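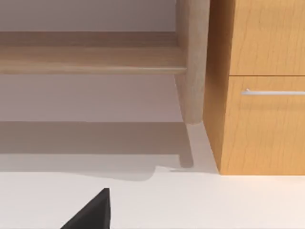

Why Shelves Sag: Load, Span and the Slow Bend of Wood

Oct 3, 2019

A bookshelf rarely fails by breaking. It fails by bending a little every year until the books lean toward the middle and the doors of the cabinet beneath it start to rub. The load is often well within what the board could carry for an afternoon. What matters is the length of time it has to carry it.

Two separate effects are at work. The first is elastic deflection, which appears the moment a load is applied and disappears when it is removed. The second is creep, a gradual increase in deflection under constant load. Creep in wood continues for years, fastest in the early months, and much of it stays behind after the shelf is emptied. A board that has been loaded for a decade keeps its curve when turned over, and many owners use this to their advantage by turning it over and loading it again.

Span

Of the variables a builder controls, span has the greatest influence. For an evenly loaded shelf resting on its ends, elastic deflection rises with the fourth power of the span if the load per unit of length stays the same. Doubling the distance between supports multiplies the sag by 16. Thickness works in the other direction, with the third power: a board twice as thick bends one eighth as much. Depth from front to back has only a linear effect, and a deeper shelf tends to be filled with more things, so the gain is usually lost.

In practical terms, adding a center support to a long shelf does more than any upgrade in lumber. A vertical divider costs one extra board and two joints.

Material

Species are compared by modulus of elasticity, a measure of stiffness. Hard maple and red oak are stiffer than most softwoods, and plywood of good quality falls between. Particleboard is far less stiff than any of them and creeps more, so it needs short spans. Stiffness and hardness are often confused in sales literature. A surface that resists dents tells the buyer little about how the board will behave over a long opening.

Moisture adds to the problem. Wood that cycles between humid summers and dry heated winters creeps more than wood kept at a steady humidity. Shelves in a basement or above a radiator should be designed with a larger margin. A reading taken in January, with the heat on, says little about the conditions in August.

Edges and fixing

A strip of solid wood glued along the front edge, set upright, stiffens a shelf considerably. The Flodum wall system uses a strip of this kind on its 21 mm boards, with the strip extending below the board. The older Trosetti units took a different approach and screwed a cleat to the wall under the full length of the rear edge, leaving only the front free to bend. Either method works. Used together they allow a thin board to cover an opening that would otherwise call for a much heavier one.

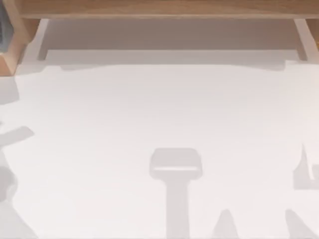 A wooden beam above a recessed opening, with slender supports at the sides.

The way the ends are held also counts. A shelf resting on loose pins is free to rotate at each end. One that is glued into a groove, or dado, in a stiff side panel has some of that rotation restrained, and the sag at mid-span drops. The amount depends on the fit of the joint. The Malinowski cabinets sold for school libraries have fixed center shelves and adjustable shelves above and below, a compromise that also keeps the sides from bowing outward.

Checking an existing shelf

Stretch a string along the front edge from end to end and measure the gap at the middle. Most people begin to notice sag at 2 mm for each 300 mm of span, and many notice it sooner when there is a straight line nearby for comparison. Empty the shelf and measure again after 7 days. The portion that has gone was elastic, along with a small share of recoverable creep. The rest is permanent.

The Flosholm workshop records both figures before quoting a repair. If most of the bend is elastic, an edge strip is fitted. If most of it is permanent, the board is flipped or replaced and a divider is added below.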